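Why I go back to the same valley

For many years I believed that a good vacation must be in a new place. I kept a map on the kitchen wall and I put a pin in every country. My wife never liked this map, but she was patient with it. Then in April my father became ill, and I went with my brother Szabolcs Balogh to the village of Neagu, where we had spent the summers as boys. We wanted to stay for the weekend. We stayed 17 days.

Neagu is not a place you would find in a guide. It has one street, one shop and a church with a bell that rings five minutes late. The bus from Lirstead goes there in the morning and comes back in the evening, and if you miss it you sleep in Neagu. My father moved back there after he stopped working, and he did not want to be ill in any other place.

In the mornings Szabolcs and I walked up the old Skatier path while our father slept and our aunt sat with him. It climbs beside the river for an hour and then opens on a field where people used to cut hay. As boys we thought this path was a punishment. Now I am 60 and I had to stop several times for my breath, and my brother, who is younger, was kind enough to pretend that he was looking at birds.

We talked on this path more than we had talked in 25 years. We did not have a quarrel in all that time, I want to be clear about it. We only had telephones, and work, and children, and each of us waited for the other to call on Sunday. I think many brothers and sisters in our congregation will know what I mean.

In the evenings our father wanted to hear where we had walked. He asked if the second bridge was still bad (it is) and who has the mill house now. Pastor's words from Lent about sitting with people came to my mind often. I am a man who likes to repair things, and there was nothing to repair in that room. I learned to sit.

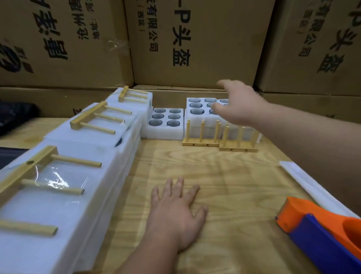 When we came home I wanted to do something with this lesson before I forgot it. So I have told my friends in the Thursday group that I am free on two afternoons a week, and that they may call me for company or for work, it is the same to me. I do not need a big reason. If you have moved and your wall is still made of brown cartons, one on top of the other, I will come and sit between them and drink your coffee. If you want to talk about your father, or not to talk, I will come for this also.

My own father is better now, thanks be to God. He walks to the shop again and he complains about the bread. Szabolcs and I will go back in the fall, and this time our wives are coming too. The Nukine guesthouse has only 2 rooms, so we have already paid for both.

The map is still in the kitchen. I took out the pins and my grandson has them in a jar. If you have somebody in a far village, please call this week and ask about the bridge, or whatever it is that they like to be asked about.

Comments

Marlene: Thank you for this. I called my sister after I read it and we were on the phone until dinner.

Dov P.: We did the Skatier walk when the kids were small. Was the spring by the hay field still running?

Marlene: Also please tell your father we are praying for him here.

Ines: My husband says he will take one of those afternoons. He has a porch to paint and makes terrible coffee.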